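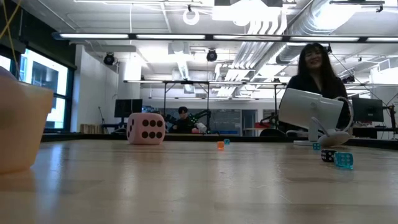
Dice day at the long table. The big pink one is everybody's favorite.

6 Mar 2022

I've been promising to write about the dice for ages, and Gwawr Morris has been kind enough to remind me of that promise more than once, so I made a big pot of tea and sat down to it.

We're gathering examples for Brimetura, our little learning system, and what we want it to learn is picking up dice and putting them in a container. You'd think that would be a cozy afternoon's work! A die is a cube with dots on it, my nephew could do it at two. But a tiny see-through orange die on a pale wooden table is a very different thing from a fat soft pink one, and a black one snuggled up against a bigger turquoise one is different again (where does one stop and the other start?). The turquoise one even throws a bit of blue-green onto the wood, and I have grown oddly fond of that.

So the day goes like this. You spread the dice out, you drive the arm through one pickup, you save it, and then you mess the table up again and go once more. We aim for 100 good ones per person before lunch, and I have never once made it. My best morning was 4 short, and I was so pleased that I told my mother on the phone.

The messing up is harder than the driving. Left to myself I put everything in a tidy row, and Gwawr comes along and nudges things until they touch. She also keeps the notes. Example 123 is marked "lovely, but too slow," and I think I'd like that on a mug.

I do throw away more than I used to. In September I kept every wobble and second try, and sorting through those took me longer than recording them. Now if my hand hesitates I just start over.

Next up is two dice stacked, small on top of large. I've been practicing at home with sugar cubes, and the cat has been very interested.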